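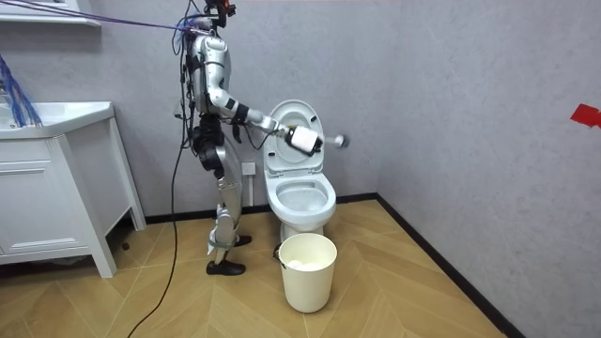

A small tiled bathroom with a white toilet against the back wall.

Astonby water bills to rise from spring
2020-01-30

Households in Astonby and Nusport will pay more for water and sewerage after Culo confirmed its new charges this morning. Metered homes first, everyone else to follow.

The firm says the extra money goes on the Sutcliffe main, which burst twice in November and left 2,831 homes without supply overnight. Pipe is old, repairs keep failing. Work to replace it starts once the road closure is agreed with the council, no date for that yet.

Residents not happy. A petition against the rise had 2,672 names on it by lunchtime and a protest is planned outside the Culo office in Nusport. More than 200 people turned up to the last one.

Culo says customers on low incomes can apply for help with there bills, forms on the website or by phone. Those cut off in November for more than 12 hours should of had a £100 credit already. Anyone still waiting is asked to ring the billing line with an account number to hand.

Council to discuss the road closure at its next meeting, open to the public. More on this later.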